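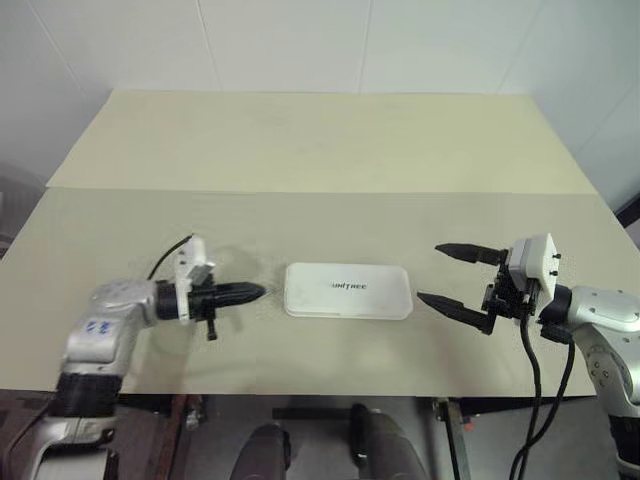 4.2 Public demonstration

The open day at the Trustcombe site gave us a setting that the laboratory trials in Section 4.1 could not provide: people walking in and out, talking to the operators and standing close to the table. The task was kept simple. A two-arm robot worked at a tabletop with a white case and a marker, under the Rewi controller, with the settings used in July left unchanged. Visitors could stop a run at any time and ask for it to be started again.

We logged 140 runs over the day. A run was scored as complete only if no operator stepped in - a stricter rule than the one applied in Section 4.1. Of all runs, 79 were complete. Figure 2 shows the marker and the open case during the demonstration.

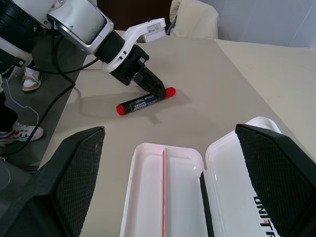

Figure 2. Marker, open case and grippers at the table, Trustcombe open day.

One visitor from Enent remarked that the score told her little without the time taken per run, and asked whether a slow run and a fast one should count the same. Run times were recorded but are not used in the score. They are listed with the operator notes in the appendix - restarts requested by visitors are marked separately.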